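Häufige Fragen zur Aufnahme von Beispielen am Zweiarm-Tisch
Projekt Devoritz, Arbeitsplatz Flornham
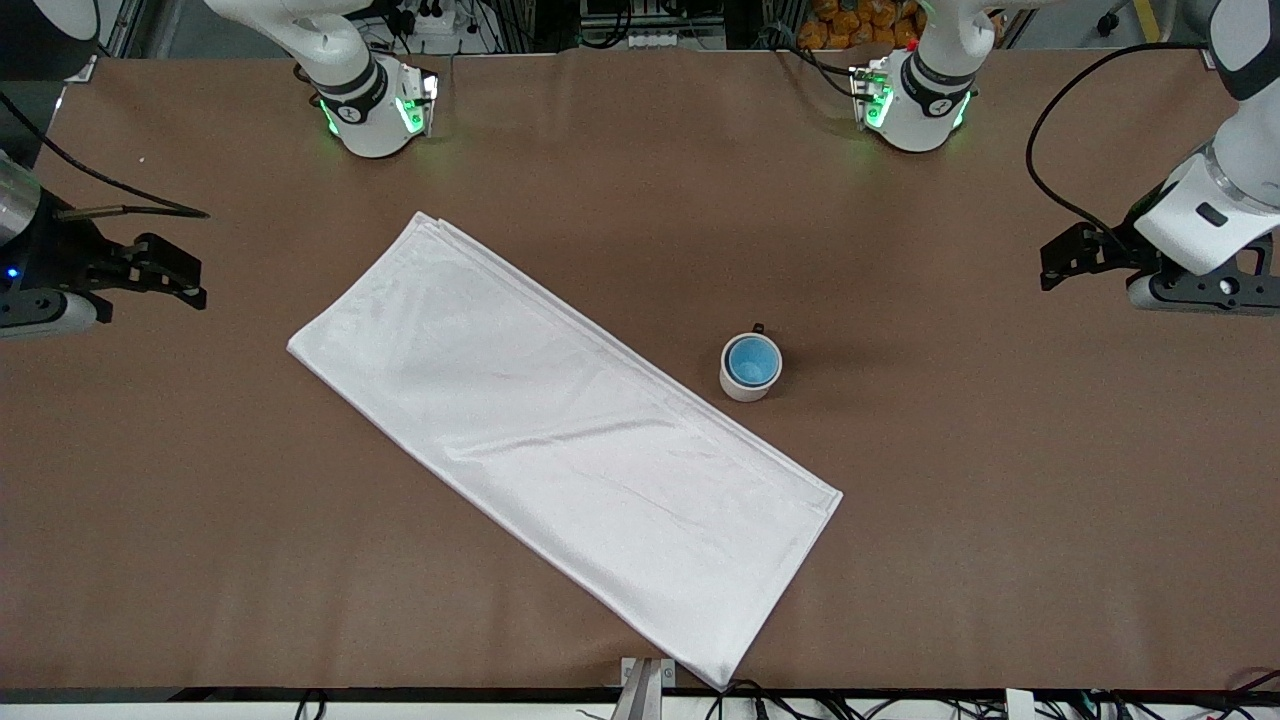 Arbeitstisch in Flornham mit gefaltetem Handtuch und Tasse, Ansicht der festen Kamera.

Diese Seite sammelt die Fragen, welche uns am häufigsten gestellt werden, von neuen Operateuren und von Gruppen, die unsere Daten benutzen möchten. Wir ergänzen sie, wenn etwas Neues dazukommt. Die letzte größere Änderung war im Dezember.

Was wird in Devoritz überhaupt gesammelt?

Wir sammeln Vorführungen von einfachen Haushaltsaufgaben mit zwei Armen. Ein Mensch steuert die Arme, das System zeichnet die Bewegungen und die Kamerabilder auf, und aus vielen solchen Aufnahmen lernt später ein Modell. Der aktuelle Satz heißt bei uns »Tuch und Tasse«. Er enthält bis jetzt 559 Episoden, davon sind 345 geprüft und freigegeben. Die übrigen warten noch auf die Durchsicht.

Was ist eine Episode?

Eine Episode ist ein Durchgang von der Ausgangslage bis zu dem Moment, in dem der Operateur das Pedal zum zweiten Mal drückt. Sie dauert höchstens 40 Sekunden. Wenn die Zeit abläuft, wird die Aufnahme automatisch beendet und als »unvollständig« markiert. Bitte drücken Sie in diesem Fall nicht noch einmal, sonst entsteht eine leere Datei, die wir von Hand löschen müssen.

Welche Aufgaben gehören zum Satz »Tuch und Tasse«?

Im Moment sind es 2 Aufgaben. Bei der ersten soll der linke Arm die Tasse greifen und auf das gefaltete Handtuch stellen. Bei der zweiten soll der rechte Arm das Handtuch am Ende fassen und gerade ziehen, ohne dass die Tasse berührt wird. Die Aufgabe steht vor jeder Episode auf dem Bildschirm des Operateurs. Wer mit der Reihenfolge nicht einverstanden ist, kann dies in das Protokoll schreiben, aber bitte nicht selbst tauschen.

Welcher Arm ist »links« und welcher ist »rechts«?

Wir benennen die Arme aus der Sicht des Roboters. Im Bild der festen Kamera liegt deshalb der Greifer des rechten Armes auf der linken Seite und der Greifer des linken Armes auf der rechten Seite, bei der Tasse. Das hat bei fast allen neuen Kollegen am Anfang zu Verwechslungen geführt. In den Notizen schreiben Sie bitte immer den Namen des Armes und nicht die Seite im Bild.

Warum ist der Tisch mit braunem Papier bezogen?

Ein weißes Tuch ist auf einer braunen Fläche leicht zu erkennen, auch die Falten und der Saum. Außerdem spiegelt das glatte Papier weniger als die Platte, die wir früher benutzt haben. Wenn das Papier gerissen ist oder Flecken hat, wird es vor der nächsten Serie gewechselt — nicht mitten in einer Serie.

Muss das Handtuch immer gleich liegen?

Nein. Die Ausgangslage soll sich von Episode zu Episode ändern, das ist für das Lernen sehr wichtig. Längs gefaltet und schräg über den Tisch gelegt ist erlaubt, ebenso parallel zur Kante. Auch darf eine Ecke bis an die vordere Tischkante reichen. Nicht erlaubt ist, dass ein großer Teil herunterhängt, denn dann rutscht das Tuch während der Bewegung. Kleine Falten bitte nicht glattstreichen. Ein Modell, welches nur gebügelte Tücher gesehen hat, kommt mit einem normalen Tuch schlecht zurecht.

Und die Tasse?

Zwischen Tasse und Tuch muss zu Beginn ein deutlicher Abstand sein. Der Henkel darf in jede Richtung zeigen, auch nach hinten, weg von der Vorderkante. Wir benutzen die kleine weiße Tasse mit der hellblauen Innenseite. Die helle Farbe innen hilft bei der Auswertung: Wenn die Tasse kippt, sieht man es sofort im Bild.

Was bedeuten die grünen Lichter an den Armen?

Grün heißt an unserem Arbeitsplatz, dass der Arm bereit ist und Befehle annimmt. Bitte prüfen Sie vor jeder Episode beide Arme. Leuchtet nur ein Arm grün, beginnen Sie nicht mit der Aufnahme und rufen Sie die Aufsicht. Ein grüner Schein auf dem Papier ist in den Bildern normal und muss nicht korrigiert werden.

Stören die Kabel und die Geräte hinter dem Tisch nicht?

Für das Training stören sie wenig. Der Hintergrund darf unordentlich sein, also die Steckdosenleiste, das Gestell und die orangen Packungen im Regal können bleiben. Wichtig ist nur, dass während einer Serie nichts verschoben wird. Auf der Arbeitsfläche selbst gilt eine strengere Regel: Kein loses Kabel darf in den Weg zwischen Greifer und Gegenstand kommen. Wenn ein Kabel verrutscht ist, brechen Sie ab und legen es bei stehenden Armen zurück.

Was mache ich mit einem misslungenen Versuch?

Behalten Sie ihn. Fehlgriffe werden mit der Taste F markiert und in einen eigenen Ordner verschoben. Wir brauchen sie für die Bewertung, und ein Teil davon wird auch im Training benutzt — besonders solche, bei denen der Operateur den Fehler selbst noch korrigiert hat. Gelöscht werden nur Episoden mit technischem Defekt, zum Beispiel wenn Kamerabilder fehlen.

Wie schnell soll ich die Arme bewegen?

Gleichmäßig und eher ruhig. Lange Pausen vor dem Griff sind ein Problem, weil das Modell dann auch das Warten lernt. Überlegen Sie sich den Weg lieber vor dem ersten Druck auf das Pedal. Kleine Korrekturen kurz vor dem Kontakt sind in Ordnung.

Wer prüft die Aufnahmen?

Die Prüfung findet in Amomcombe statt. Eine Person, welche die Episode nicht selbst aufgenommen hat, schaut sie vollständig an und vergibt »gut«, »brauchbar« oder »abgelehnt«. Bei »abgelehnt« muss ein Grund eingetragen sein. Die häufigsten Gründe waren bisher: falscher Arm, Hand im Bild, Tasse am Anfang zu nahe am Tuch.

Darf ich während der Aufnahme auf den Tisch greifen?

Nein, niemals, auch nicht ganz kurz. Zuerst die Episode beenden, dann die Freigabe der Arme wegnehmen, dann erst umstellen. Diese Regel gilt auch für Besucher und für Mitarbeiter, die schon lange dabei sind.

Muss die Kamera jeden Tag neu eingestellt werden?

Die feste Kamera wird nicht bewegt. Vor der ersten Serie vergleichen Sie das Bild mit dem Referenzbild auf dem Rechner. Die Metallklemme an der vorderen Tischkante ist dafür ein guter Anhaltspunkt. Stimmt die Lage nicht überein, machen Sie bitte einen Eintrag im Protokoll und warten auf die Kalibrierung.

In welchem Format werden die Daten gespeichert?

Jede Episode hat einen eigenen Ordner mit den Videos, den Gelenkwinkeln, der Öffnung der Greifer und einer kurzen Textdatei mit der Aufgabe. Die Zeitstempel kommen alle von derselben Uhr. Eine genaue Beschreibung der Felder liegt in der Datei LIESMICH im obersten Verzeichnis.

Können wir die Daten für ein eigenes Projekt bekommen?

Für Forschung ja, nach schriftlicher Anfrage an die Datenstelle Biwott. Herausgegeben werden nur die freigegebenen Episoden. Bitte schreiben Sie in die Anfrage, ob Sie auch die markierten Fehlgriffe benötigen, diese werden getrennt verpackt.

Ich habe einen Fehler in einer Episode gefunden. Wohin damit?

Schicken Sie die Nummer der Episode und die ungefähre Stelle im Video an die Datenstelle. Ein Bildschirmfoto ist hilfreich, aber keine Pflicht. Korrigierte Episoden behalten ihre Nummer und bekommen den Zusatz »b«.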